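Zodent Is Shopping for a Second Pair of Arms

I've been bugging the folks at Zodent for news since June, and I finally got some! The drawer-handling project, which everybody over there calls Galley, has its equipment money for next year, and it all goes into hardware. Two more arms, two grippers, and (my favorite line in the whole plan) 184 hours set aside just for setup and training.

They're doing their homework in simulation before they sign for anything, with a pair of white arms, a long table and a cabinet.

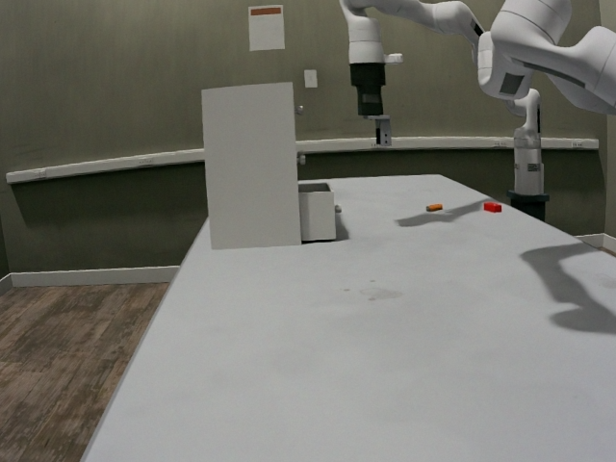
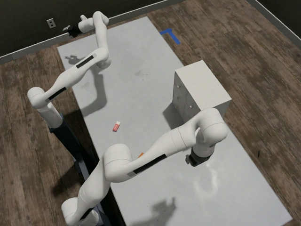
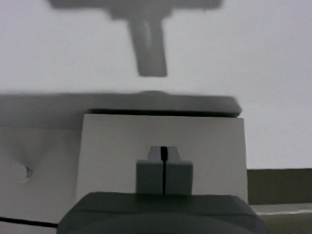
Cillian Sheehan wrote in to tell me I was getting carried away, and that the arms are the easy part of the budget. What eats the money, in his experience, is fingers, cables and mounts, and he'd hold back enough for spare fingertips before even looking at a second cell. He also thinks 184 hours is way too thin for a crew that's new to this, and says he'd ask for 200 and then fight to keep them.

Fair enough! I passed that along, and the spares line is apparently still open. Right now it covers 497 small parts, most of them screws and pads, so maybe there's room to swap a few for fingertips.

The other open question is the supplier. Desjardins and Clatusau have both sent quotes, and the Clatusau one is cheaper by $1,576 but leaves out the mounting plates. I'd want those plates priced before I got excited about it. Zodent plans to pick one after the next round of simulated runs, and I'll post the answer when I hear it.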